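Keeping the Counter Open: Why Regional Towns Still Need a Staffed Library

The proposal before the Rastness district to replace staffed library hours with swipe-card access has been presented as a modernisation. Members of the public would be admitted by card between 6 in the morning and late evening, borrow through a kiosk, and return items through a chute. A staff member would visit from Buckley on rotation. The district's discussion paper describes this as an extension of service, and in the narrow sense of hours it is one. This essay argues that the measure is too narrow and that the proposal ought to be reconsidered before the April budget round.

It is proper to begin with what the proposal gets right. Shift workers at the Clundix cannery have never been well served by a building that closes at five. Parents who commute to Buckley arrive home after the doors are locked. Access by card would be of real benefit to both groups, and nothing in what follows should be read as opposition to longer hours. The difficulty lies in the decision to fund those hours by withdrawing the people who presently work at the desk.

The discussion paper counts loans. By that reckoning Rastness is a modest branch, with 1,909 registered borrowers and a collection that turns over slowly. Loans, however, are the part of library work most easily transferred to a machine, and they form a declining share of what is asked at the counter. A regional branch in the present decade is where residents print a tenancy form, have a statutory declaration explained to them, learn why the pension portal has locked them out, and find out which agency has taken over the office that used to be across the road. These enquiries leave almost no trace in the circulation figures. They are recorded, where they are recorded at all, in a tally book under the heading "other".

The Zamevberg branch offers some guidance, having moved to unstaffed opening seven years ago. The building remains open and is, by most reports, kept in good order. Regular readers continue to use it. The residents who ceased to come were those who had relied on asking: older people uneasy with the kiosk, recent arrivals still gaining confidence in English, and children whose parents were content to leave them for an hour when an adult was on duty. A card system will not show their absence, as it registers entries and has no means of registering a person who stops at the door. 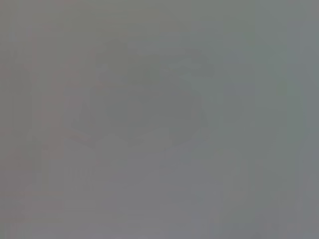 One Zamevberg reader wrote in response to an earlier version of this argument that the card had given her the library back, after years of finding it shut every evening she was free, and that she did not care to be told her use of it counted for less. She added that in her experience the desk had often been left empty even during staffed hours, and that a building open and quiet was worth more to her than a building staffed and locked.

The objection is a fair one and deserves a direct answer. Evening access should not be sacrificed to preserve a daytime roster. The two were set against each other by the form of the budget, in which both are drawn from a single operating line while the kiosk, the gates and the software licence are treated as capital. If the recurrent cost of the card system were carried under buildings and facilities, as it is for the district's swimming pool, the branch could keep its desk on weekday mornings and still admit card holders at night. The paper does not examine this arrangement, and the omission is a serious one.

A second matter is the local history room. Rastness holds more than 700 items relating to the cannery, the rail spur and the former river settlements, many of them donated by families on the understanding that someone would be present to look after them. Under the proposal the room would be locked and opened by appointment with Buckley. Material that can be seen only by those who already know to ask for it will, within a generation, be known to very few. Donors may also reasonably wonder whether the terms on which they gave have been kept.

It may be said that every service has its defenders and that councils must choose. That is so. A choice of this kind should nevertheless be made on a full account of what is being given up, and the present paper does not supply one. The district would do well to defer the decision, to record counter enquiries properly over a full quarter — including those that end with a referral elsewhere — and to publish the results alongside a costed version of the mixed model. Submissions may be lodged at either branch until the close of the consultation period, in writing or in person at the desk.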